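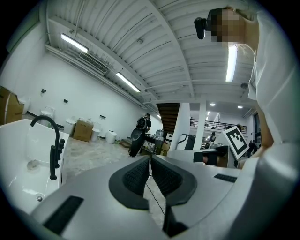

October 23, 2025. Posting from the floor of a bathroom showroom, where I am being paid to teach a computer what a faucet is. Thread.

**1/** The job, in short: we walk around with hand-held grippers and do small household things, over and over, while everything gets recorded. Later a model watches all of it and tries to pick up the habit. My mother thinks I work in tech. I turn taps on and off.

**2/** The project is called Humgate. The site is a plumbing and fixtures place in Driltilbridge that has agreed to let us in. Good light, concrete floor, a mezzanine, more toilets than chairs. I have eaten lunch on the edge of a display tub and I'd do it again.

**3/** Every session starts with the marker board. One person holds up the black-and-white square, the other points the gripper at it and moves slowly until the software is happy. The software is never happy the first time. It has the temperament of a cat being shown a new bowl.

**4/** Tips for the board holder, learned the slow way:

- Keep your thumb off the border.
- Tilting is fine, waving is not.
- If you need to sneeze, say so and we'll start over.

**5/** Today's list is 16 tasks. Most are handles: lift, turn, push back, let go. One is "place sponge on rim of tub," which sounds like a rest until you learn that the sponge has to land in a different spot each time and you have to mean it.

**6/** We want 70 good takes per task before we move on. A good take is one where the hand did the thing and the recording kept up. A bad take is everything else, including the one where I did it perfectly and hadn't pressed record. I still think about that one.

**7/** People ask why we don't just film it once, nicely. Because then the model learns that faucets live in one place, at one height, in one kind of light, and falls apart when it meets yours. So we change the angle. We change the height. We swap who's holding the gripper. I am left-handed, and for once this is considered a contribution.

**8/** Mistakes are useful too, up to a point. If you miss the handle and go back for it, keep rolling – the going back is worth having. If you miss the handle and say a bad word, also keep rolling, but the word gets cut by whoever is on review. Sorry to whoever is on review.

**9/** Our upload tool is called Caputo. I didn't name it. It has a progress bar that sits at the same place for an entire coffee and then finishes while you're complaining about it. The labeling tool is called Joren and has one opinion, which is that you've spelled "overflow" wrong.

**10/** Labeling question that ate up most of our morning: when does "turning on the tap" begin? When the fingers touch the handle? When the arm starts moving? We now have 2 written rules for this and they disagree in the case of long handles. Please don't write to me about long handles.

**11/** The hardest object in the building is the gooseneck faucet with the hand shower attached. It's matte black and our gripper fingers are dark too, so on review everything becomes one dark shape making decisions. We've marked it "retake in better light" 4 times.

**12/** Someone asked if it's strange to train the thing that might do this for a living. Friend, if a machine wants to wipe down a tub 70 times in a row, it can have my parking spot.

**13/** Next round is in November, different building, kitchen fixtures. I've been told there will be drawers. I've also been told the drawers are soft-close, and whoever told me that looked tired.

**14/** Break's over and the marker board is up again. If you have a question about the setup, leave it below and I'll get to it tonight while Caputo thinks.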